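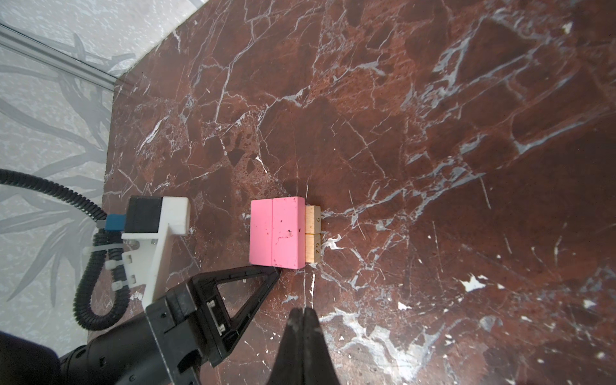

Enrollment in the Hikwood headache and seizure follow-up program stood at 1128 patients at the end of February, against a target of 1407 for the full grant year. Most came through the two family practices in Riltcombe, with the rest referred by the Retamal walk-in clinic. The intake form now has a question on visual symptoms, as the funder asked. Patients often struggle to put these into words, so the nurses offer comparisons: zigzags, blank spots, or pale branching lines like the white veins in dark red marble. Answers are written down in the patient's own words and coded later.

Waiting times. The median wait from referral to first neurology visit is now 12 days. The slowest step is still the MRI slot. Brusar Imaging gives us one morning a week — Friday, before 11 — and a single cancellation by the scanner operator pushes the whole list back. We have asked for a second morning and expect an answer before the next report.

Staffing. Selim Oral started as nurse coordinator and has taken over the phone line. The part-time data post is vacant after two rounds of interviews. Until it is filled, the symptom coding is being done by the clinic nurses at the end of their shifts, and it is eight weeks behind.

Family support. The evening group for relatives of people with a new brain tumor diagnosis has met every month. Attendance dropped over the winter, mostly among people driving in from the county roads. A call-in option was added and will stay. Several relatives asked for written information on driving rules after a seizure, and a one-page sheet is with the medical director for review.

Spending. Salaries are under budget on account of the open post. Interpreter costs are over, and we would like to move part of the salary balance to cover them. A revised budget page is attached for your approval.

Next period. Fill the data post, clear the coding backlog, settle the second MRI morning, and send the six-month questionnaire to the first group of patients.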